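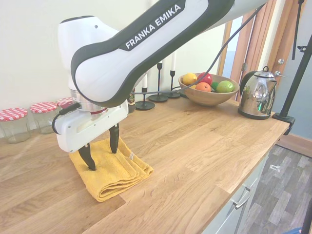

Towels, jars and a very long counter: our August visit to the Clombridge open house

I'd been meaning to get over to Clombridge for ages, and when my sister said the home and kitchen people at Dritlow were opening their showrooms for the afternoon, I was in the car before she'd finished her coffee. Parking was 4 dollars, cash only, so bring small bills if you go. We got there a little after 11 and there was already a line for the lemonade.

The building used to be a shoe warehouse and it still has that huge echoing feel when you first walk in. They've split it into rooms, though, and once you're inside one you forget all about the warehouse. The bathroom section was fine (a lot of faucets, I'm not a faucet person), and we skipped lighting completely, which my sister is still grumbling about. What I wanted was kitchens!

The kitchen corner

I could have moved in. The countertop is light oak, done in those butcher-block strips with the grain showing, and it sits on pale grayish-white drawers with a silver bar handle. I've had dark counters for years and every crumb shows, so I stood there for a long time doing math in my head. The math was not good. The quote I got for our own kitchen, which is tiny, came to over 2,000 dollars before anybody had touched a sink.

Against the cream wall they had glass jars with red-and-white gingham lids, and those jars took me straight back to my grandmother's pantry. She kept buttons in hers, and one time a whole summer's worth of peach pits that she swore she was going to plant. I asked if the jars were for sale and they weren't, but the woman at the desk wrote down the name of a shop for me. I've already lost the piece of paper.

And then the towel! A mustard-yellow terry one, folded up into a neat stacked rectangle on the oak, and I want my whole kitchen in that color now. It even had its little white care label poking out of a fold, same as mine do at home no matter how I tuck them. My sister says mustard makes everything look like 1974. She has gray towels. Enough said.

Folding with Han-gyeol

At 2 there was a linen care talk from Han-gyeol Ahn, and I only sat down to rest my feet, but it was the best part of the day. He folds in thirds the long way first, then in half, and half again if the shelf is shallow. I've been going in half, half, half my entire life, and my stack always leans. He also said to skip fabric softener on terry and give it a good hard shake before it goes in the dryer. I tried the shaking when we got home and scared the cat off the windowsill.

Somebody asked about washing temperature and he said he does his kitchen towels at 90 minutes on the long warm cycle, then got a bit sidetracked on the subject of his own washing machine, a Navik that he's apparently had forever and talks about the way other people talk about a dog.

Lunch was at Son, two doors down. Get the dumplings, and get your own order, because my sister "only wanted one" and ate five. The patio has shade on the left side until midafternoon. They close the kitchen at 4, so don't leave it too late.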